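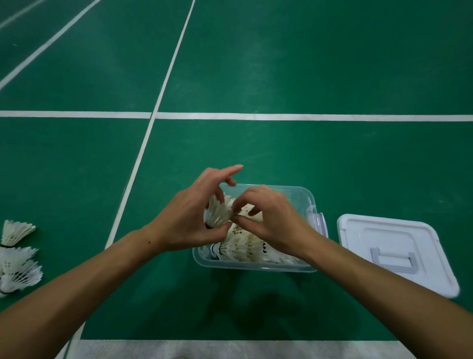

By Arvid Wallin
Fiction | May

The Tolerance

The Guris hall sat 400 meters above the town, and at that height a shuttle flew long. Tranier knew this as a figure before he knew it as a player. He had worked in calibration at Primomier for 27 years, and he kept his racket notes in the same ruled books he had used for pressure gauges.

The test was simple. Stand behind one back line, hit underhand with a full stroke, and note where the shuttle lands relative to the other. Long meant fast. Short meant slow. Tranier hit each one twice and wrote down the worse result.

Abdel Hamid waited on the bench with his shoes untied. They had a semifinal at 5.

"You could just pick one," he said.

"I am picking one."

"My father steamed them over a kettle."

"That changes the feathers. It does nothing for the air."

Abdel Hamid tied one shoe. The heating came on and Tranier stopped, noted the time, and started the series again from the beginning. Warm air is thinner. The earlier results could not be carried over.
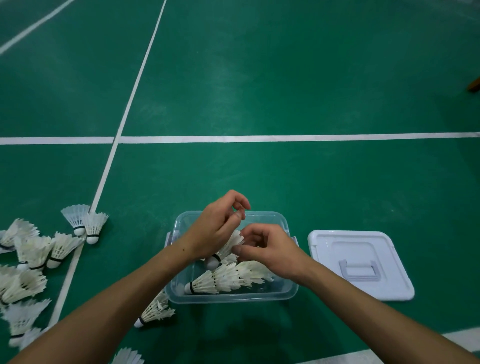 Shuttlecocks in a clear plastic container, on court.

At Primomier he had once failed a gauge that read high by 2 percent. The limit was 2 percent. His supervisor said that a limit was inside the range, and Tranier said the document read "less than." The gauge went back to the customer, a dairy, with a red tag on it. He found out later that the dairy had removed the tag and used the gauge until it closed. It had never caused any trouble.

He told this to Abdel Hamid, who asked what the dairy made.

"Butter, mostly."

"Was it good butter?"

Tranier had bought it for years. He considered the question while the fan above the door ran up to speed.

"Yes," he said.

He drew a line under the last reading, left the result column blank, and handed over a shuttle. Abdel Hamid turned it once by the cork, walked to the far side, and served.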